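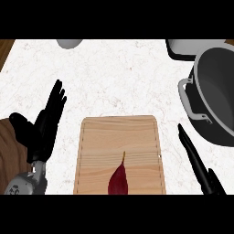

Red leaf on the cutting board

Ukport Hockey Supporters Forum — Travel to the July Tournament

Grigore_Manole
Members are advised that the coach departs on Wednesday. Seats are $68 and 11 remain.

R_Stanciu
I must disagree with the departure time. Last season we missed the opening period, and a later start will repeat that.

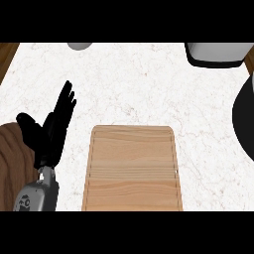 I would also ask that the return wait for overtime, should there be any.

khyip
The driver's hours do not permit an open return. I support the schedule as posted.

Grigore_Manole
Departure is moved to 11 a.m. The return is unchanged. Please confirm seats by reply.

R_Stanciu
Two seats, please.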